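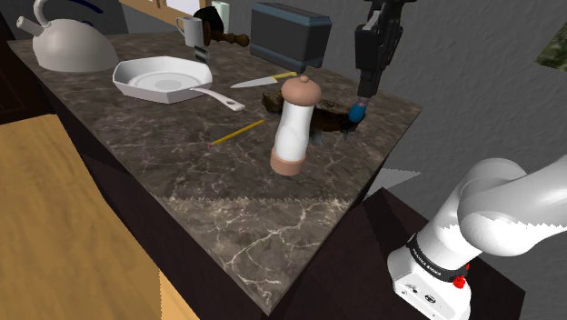 The simulated half of the Guner arm build is running on the shared workshop's main computer, and it's open to any member who wants to write a pick routine. Coppens is the kitchen level, the second one we've loaded. It is harder than the first because of the clutter - the pepper mill stands right in front of the long mottled object, so a gripper coming in low has to get past it. The pan handle and the pencil are close by too. Approaching from above is easier to program, and most members start there.

We ran 356 attempts on Coppens in November and logged 133 clean picks. Nearly all the misses were on odd shapes. Anything with a hollow or a ridge gives the planner trouble, and it tends to choose a grip point on the rim.

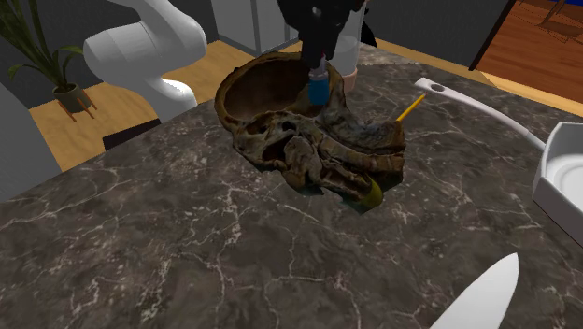
The fix for now is a slower final approach and a second check before the fingers close. The new settings are in the Trirau folder, next to the old ones. Please don't overwrite the old ones.

On the hardware side, the base plate is drilled and the shoulder joint is back together. The wrist is still waiting on two bearings. Bench time for the arm is booked through the usual sheet by the door.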